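Product and Services Bulletin
Section 2: Equipment under review

Hand-held gripper sets: the Pledero lending service

Members will recall that in August the Equipment Office agreed to examine the hand-held gripper sets offered on loan by Pledero. Mattes Petersen has now completed the first part of that review, and a shortened version of his report is given below. The full text may be requested from the office.

The service is intended for groups that wish to record household handling tasks but do not wish to purchase their own tools. A standard loan consists of two grippers, a charging case and a printed guide to tasks. The loan period is 38 days and may be extended once on written request.

The review gave particular attention to small textile articles. Such articles change shape as soon as they are lifted, and the guide places them in its second level of difficulty.
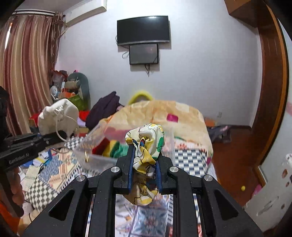 Fabric scrunchie held between the blue ribbed pads, with the storage bin behind.

Mr Petersen reports that the linkage closes evenly and that thin cloth may be held with light pressure on the handle. He found the handle somewhat large for users with small hands, and has asked Pledero whether a narrower grip could be supplied. The guide was judged clear on the order of tasks but too brief on the care of the finger pads, which should be wiped after each session.

The Wekwood branch has asked for advice on gathered and corded items. The report recommends taking hold of the cloth at its narrowest point and leaving any cord free of the jaws.

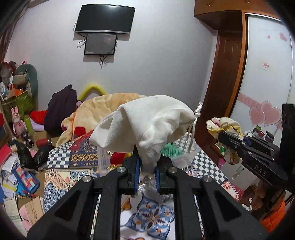

May a set be shared between two branches during one loan?
A set may be shared, provided that both branches are named on the loan form and one of them accepts responsibility for its return.

The second part of the review will deal with storage, transport and the handling of recorded files. Comments should be sent to Borislav Shehu at the Equipment Office, quoting reference 208.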